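Jilidgate Sets Equipment Plan for Bottle Sorting Cells at Bendunmont Site

BENDUNMONT, Feb 27, 2024 - Jilidgate, a regional operator of container return and recycling sites, today released its equipment plan for robotic sorting at the Bendunmont site. The plan covers the purchase of two-arm tabletop cells, spare parts, installation and staff training, and sets the terms on which further cells may be ordered.

The cells will handle loose plastic bottles that the main sorting line sends aside. These are bottles that arrive with caps on, with liquid still in them, or in shapes the line does not take well. At present they are picked by hand at the end of each shift. The site set aside 2,831 bags of this material last year, and the hand picking station has been the slowest part of the operation for two years running.

Under the plan, each cell is a table-height unit with two arms, walls on three sides and one bin. The base price includes the arms, grippers, cameras, table, cabling and control computer. Bins, mats and lighting are bought separately through the site's normal supply account.

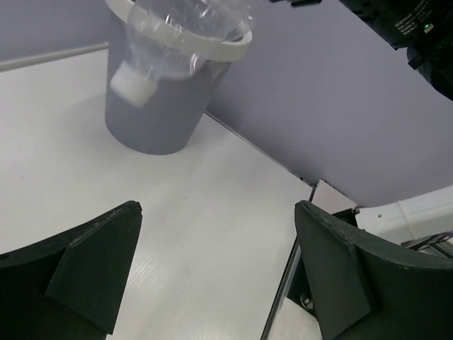 Jilidgate will buy the cells from Sterkier under a purchase agreement with a fixed unit price. Leasing was considered and set aside. Over the planned service life, the lease offers came out higher than purchase once the service fees were added, and two of them did not allow the site to change grippers without written approval.

Payment is split in three. The first part is due with the order, the second on delivery, and the third after the cell has completed 37 shifts at the site. A shift counts toward that total only if the cell was available for the full working period. Shifts lost to site power work or a lack of material are not held against the supplier.

Gripper fingers are treated as wearing parts. The plan budgets for them by hours of use and keeps them out of the repair budget, where they had been placed in an earlier draft. Cameras and cables are also stocked on site. A cell that waits on a cable costs the same in lost time as one that waits on a motor, and cables are cheap to keep on a shelf. The opening parts order is for 416 items across all categories, most of them fasteners, cable ties and finger pads.

Acceptance testing will use ordinary bottles from the set-aside stream. Both clear and labeled bottles will be used, in a range of sizes, and they will be put on the table lying down and in no set order. Testers may not straighten a bottle or turn it to face the arms. A pick is counted when the bottle is in the bin. If a bottle is dropped on the table, the cell may try again, and the second attempt is recorded as a separate entry.

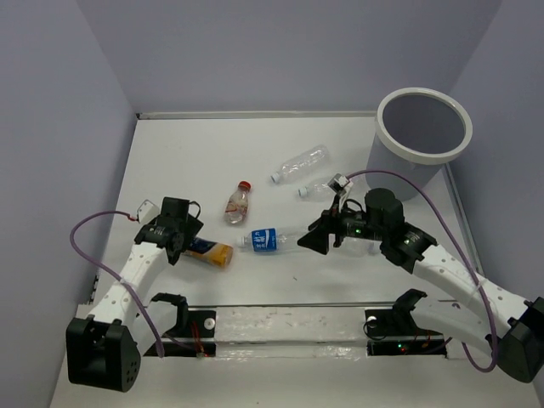 The test set contains 844 bottles and will be kept in storage between rounds so that each cell is measured against the same material. Bottles that become too crushed to use will be replaced with ones of the same type. Results will be filed by bottle type, which allows the site to see where hand picking will still be needed. Jilidgate expects that some hand picking will remain and has kept two positions at the station in the budget for next year.

Installation will be done by Thoroddsen, the contractor that already maintains the conveyors at Bendunmont. Its work covers floor anchors, power, network connections and the removal of one bench to make room. Thoroddsen will also provide the first level of service. Faults that its crew cannot clear within one shift will be passed to Sterkier.

The first cell is due on site in June. A second will be ordered only if the first passes acceptance and the yearly running cost stays within the limit set in the plan. That limit includes power, parts, service calls and the staff time needed to empty bins and clear the table. Staff time was left out of the cost model for the site's last equipment purchase, and the real cost of that machine was well above its budget line.

Training will take place on regular shifts. Site staff will learn how to stop and restart a cell, clean the cameras, change finger pads and swap a full bin. Programming changes are outside the training and will be requested from Sterkier through the service desk.

No change to opening hours or return rates is planned as a result of the project. The main line will keep running during installation, though the set-aside area will be closed while the floor anchors are fitted.

Copies of the equipment plan, including the cost model and the acceptance test procedure, are available from the Jilidgate site office at Bendunmont.

About Jilidgate
Jilidgate operates container return and recycling sites and provides sorting services for beverage containers and household plastics.

Related releases
Jilidgate Extends Conveyor Maintenance Contract With Thoroddsen
Bendunmont Site to Replace Baler and Floor Scale
Changes to Bag Labels for Bulk Returns
Jilidgate Publishes Yearly Purchasing Summary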